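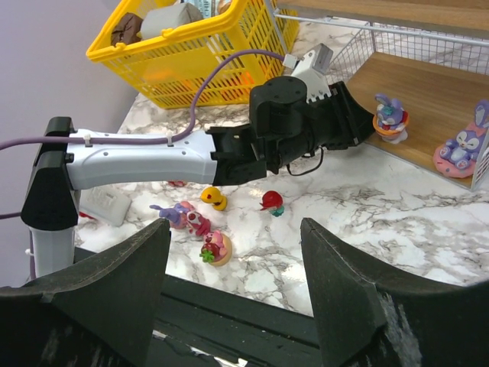 Okay friends, I promised a thread on the Windthorpe Gardens membership and whether it pays off, so grab a coffee, I tend to go on a bit.

We paid for single tickets all last year (parking too, every single time!) and I never once sat down to add it up. Then a code from Inby knocked $33 off the family plan and I finally did the math. We come out ahead on visit 3.

The trick with the code is to put it in before you pick your card type. I did it the other way around, lost the discount, and had to start the whole cart over with a hungry kid on my lap.

Kandon had a code too, but it only worked on adult day tickets, so check the small print if you're bringing little ones.

Members also get into the Taşdemir Glasshouse without the extra ticket, and oh, the orchids in there in December! Go at 4 pm if you can, when the lamps come on.

One more thing, the guest passes that come with the plan can't be used on concert nights. I found that out at the gate with my sister standing next to me, so please learn from us.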